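3.2 Gathering the examples

I'll be upfront: we collected the data for Langat the slow way. Mali Parry and I took turns driving the arm by hand at the Kedavdale site, moving crates and bins on and off a roller rack, and we kept 196 runs from the first round in March. Vinh Châu threw out another 44 where one of us had stopped halfway through to argue about the grasp (mostly me, I admit).

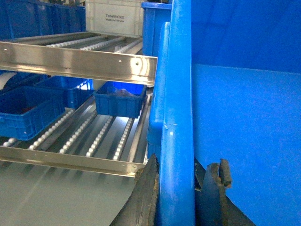
Figure 2. Wrist camera view from one run: a blue bin at right, its rim in the gap between the fingers, and the flow rack at left.

What we wanted most was variety in the approach. Mali likes to come in low and slow, and I tend to rush the last bit – so the learner gets to see both habits, which I think is great! We didn't script any of it. Each run got a short plain label and a start pose, and that was all.

The wrist view is the only picture the policy gets. Ulla Brekke pushed for a second, fixed camera, and we did try one, but it made the setup fussy and we dropped it. Section 4 has the training details.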